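Kitchen Table Talk > Home & Laundry > Linens

Getting wrinkles and that gray cast out of old white sheets?

mapleandmoth
Hi all, I've been reading here for ages and finally have something worth asking. When my aunt moved into her smaller place in May she passed along a big box of white cotton sheets, the good heavy kind, and I'd love to use them instead of letting them sit in the closet for another twenty years the way she did. They're lovely to touch, but they came out of the box with a sort of gray-blue cast in places, and creases that have survived two washes and one very long evening with my iron. I have a front loader, a Suken steam iron that was a wedding present, and a line in the yard that gets sun until 4 or so in the afternoon.

What I can't work out is how much of the gray is real and how much is just shadow. A rumpled white sheet looks five different colors depending on where you stand, and I've gone back and forth between the window and the hall so many times that my husband has stopped asking what I'm doing.
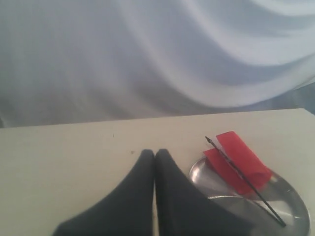

So before I go buying bluing or oxygen powder or whatever else, I'd like to hear what has worked for you on cotton that has been folded a long time. I'm not after hotel sheets. I just want to put them on the guest bed before my sister comes and not feel embarrassed about it. Also, if anybody has a way of ironing a queen flat sheet alone without it ending up on the floor, please, please share!

porchlight_peg
Welcome! You've come to the right place, we can talk about sheets until the cows come home. First thing I'd do is soak them. Fill the tub with the hottest water your tap will give you, add a scoop of oxygen powder, and leave them overnight. My mother used Grundgate flakes for this and I still do when I can find them, but any plain oxygen powder without perfume will do. In the morning the water may be the color of weak tea. Don't let it scare you, it's mostly old detergent and whatever was in the closet air. Rinse twice, then hang them while they're still heavy with water, because the weight pulls a lot of those fold lines out for you.

And no bleach! I ruined a set of my grandmother's pillowcases with bleach. They went yellow as butter and I've never quite forgiven myself.

tub_and_line
I'm going to disagree with Peg a little, with love. Overnight is too long for old cotton in my opinion, especially if you don't know how it was washed before. I do four hours and check, then go again if it needs it. I also think bluing gets a bad name it doesn't deserve. A few drops, well stirred into cold water BEFORE the sheet goes in, and you'll be amazed. The trouble is people pour it straight on the cloth and then blame the bottle.

As for judging the color, lay a piece of plain white printer paper on the sheet, by a north window, with the sheet pulled flat. Don't try to judge it while it's hanging in folds.

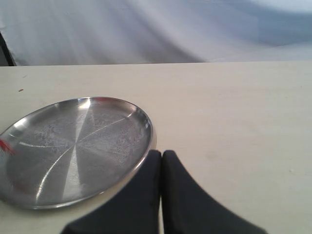 Abbas Ghasemi
The paper trick is a good one and I second it, but I have to speak up about the bluing. If there's any real gray left in the cloth, bluing only covers it, and then you have a blue-gray sheet instead of a yellow-gray one. Get it clean first. In my experience the cast is nearly always fabric softener. It builds up like wax and holds on to everything. A cup of white vinegar in the rinse, two or three washes in a row with no softener at all, and then see where you are. You may find there's nothing left to fix.

For the ironing, fold the sheet in half the long way and do it damp, on the dining table, with a thick towel and an old blanket under it. Never mind the board. I put a chair on the far side to catch what slides off.

porchlight_peg
Tub, four hours is fine too, I won't fight you over it. I've just never lost a sheet to overnight and I've been at this since before we had a dryer. Vinegar yes, Abbas, a hundred times yes. Just please don't put it in the same soak as the powder, they cancel each other out and you've wasted both.

mapleandmoth
You are all so kind, thank you! I've done the vinegar rinse on two of the flat ones now, no softener, and dried them on the line. The paper trick was a real eye-opener, because most of what I was fretting over was shadow after all. There is one sheet that's truly dingy along the hem, so that one is going in the tub tonight (six hours, Peg and Tub, I'm splitting the difference).
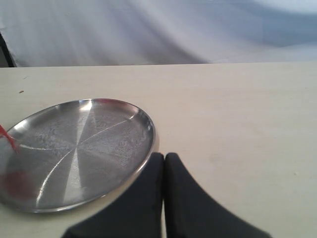
Creases are my last hurdle, and I did try the dining table with the blanket, which was so much better than the board that I could have cried. I still don't have the knack of the second half, where the part I've done gets crushed while I work on the rest. With a white sheet hung up loosely you get those wide, soft folds running on the diagonal, with the bluish gray down in the dips, and I find I don't mind those at all. It's the hard little square lines from the box that bother me. Does anybody use spray starch for that, or does it just make the sheet scratchy to sleep on?

tub_and_line
No starch on anything you sleep on! Plain water in a spray bottle, let it sit ten minutes rolled up like a jelly roll, then iron. And hang the finished half over a door.

porchlight_peg
A little starch on the top hem only, where it folds over the blanket. It looks so nice and your face never touches it. Let us know how the dingy one comes out, and tell your sister hello from all of us.

Related threads
Corholm mattress pads, do they shrink?
Line drying when the pollen is bad
Khosravi cotton vs. regular percale
How do you fold a fitted sheet, once and for all
Storing linens in a damp house

Contact us | Forum rules | © Kitchen Table Talk | Back to top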